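4.2 Reheating and the shared kitchen

Our second set of diaries came from Wakside, a block of rented flats where 49 tenants agreed to write down every hot thing they ate at home for the whole of August. They were asked to record the time, the food and whether anyone else was in the kitchen. Most managed the first two. The third column was often left blank, or filled with remarks about the person concerned that we have agreed not to print.

After removing drinks we were left with 266 entries. Bevan's earlier study of student houses (Bevan, unpublished) led us to expect a clear evening peak, with people eating together because they happened to be hungry together. The Wakside tenants did have a peak, but it fell at twenty to ten at night, and it was made up almost entirely of people eating by themselves something cooked on another day.

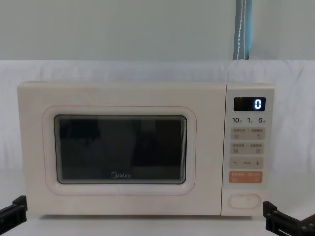
Figure 3. Countertop microwave oven (Midea), door to the left and control panel to the right.

Leftovers caused us some trouble in coding. Gergely Illés held that a meal eaten twice should be entered once, under the day it was cooked. Branwen Bevan held that a person eating cold-weather stew on a Saturday night in August was having a meal, whatever its history. We followed Bevan, and the first-day and later-day servings are given separately in Table 5 for readers who side with Illés.

Tenants rarely called reheated food "dinner". They wrote "had the rice" or "finished it off", and one, with almost 60 entries to her name, used the word "dealt with" throughout. Similar wording turns up in the Hollia interviews, though there the speakers were older and a good deal more cheerful about it. We take this as weak evidence that a meal loses its name once it has been in the fridge — a point we return to in section 5, with more diaries and slightly less confidence.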